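Journal > 2020 > The back room

2020-08-29

Up at six, coffee, then straight to the room before it got warm. I had promised myself that the furniture question would be settled this week, and I have put it off since we moved in.

First job was the shelving. The tall white unit stays on the window side. I thought about turning it so that it would screen some of the light, but then the lower compartments would face the wall and we would never use them. The white cabinet is harder. It has a flat top, so everybody puts things down on it. Silvana wants it closer to the desk. I want it left alone until I have been through what is in it. We agreed on leaving it until October.

Measured the gap beside the railing twice and wrote down two different numbers, so that will have to be done again.

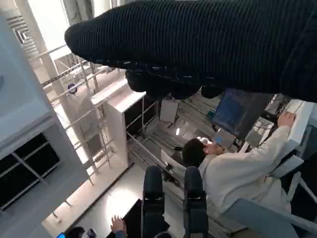 After lunch

Anong came by with the list from Trostidley. A second cabinet like ours is 250, delivery not included. Four of them would come to 1000, and then they waive the delivery, but I don't know where we would put four. I told her one, maybe. She said to decide before the price changes. I wrote it on the back of the electricity bill, which I then paid, so the note is in the drawer with the bill.

Spent an hour on the desk end. The desk itself is fine. What bothers me is how close the monitor is to everything else, and the light blue chair, which is comfortable but takes up more floor than the old one did. Tried to think of another place for the white panel by the cabinet and couldn't come up with one.

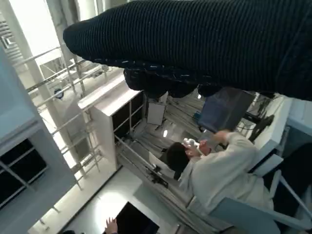 Gervásio phoned at four about the floor. He can look at it next month. He asked for the length of the room and I gave him the figure from the lease, which may be wrong, as the lease also has us down as having a balcony.

Supper was soup and the last of the bread. Wrote to Hilde. Need to buy: felt pads, a longer tape measure, light bulbs, bread.

Comments

Hilde Van Leeuwen
Got your letter. Buy the one cabinet. You filled the last empty shelf in a month.

Aníbal Peixoto
I have a long tape measure you can borrow. It is in inches only.

Silvana Toledo
For the record I said September, and you said October.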